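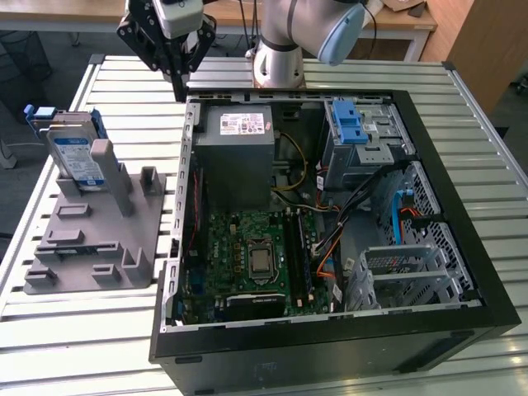

Student projects / Computing and Society

What happens to old computers in our town?
Cameron Tennant, with Fiifi Yakubu and Annelies Aerts

I picked this topic after my aunt asked me what to do with the PC in her loft and I had no idea what to tell her. Fiifi and Annelies joined in the second week, and between us we wrote a short survey and put it through letterboxes on the Kandpal estate and the streets behind it.

We sent out 628 forms and got 211 back, which our tutor Kristine Tagle said was a lot better than she'd expected (us too!). The main question was simple: do you have a computer at home that you no longer use, and why is it still there? The answer we saw most was worry about what was left on the hard drive. People had photos on there, or bank letters, and didn't trust anyone to wipe it. After that came "I might need it one day" and then not having a car to get to the tip.

We also asked if people would open up a desktop themselves to take the drive out. Only 70 said yes. Annelies thought that was low, I thought it was high – my aunt certainly wouldn't!

For the second part we talked to Cherry Mae Dimaculangan at the Bisov repair shop. She told us most desktops brought in to her would run fine with more memory and a fresh install, and that laptops are harder work as so much is glued down now. She'd like the council to run a pick-up day, and so would plenty of the people who filled in our form.

If we did it again I'd make the form shorter. Question 3 had two questions squashed into one and we had to leave it out of the results, which still annoys me. Fiifi has the full tables if anyone wants them, and the blank form is pinned up in the Rultov room.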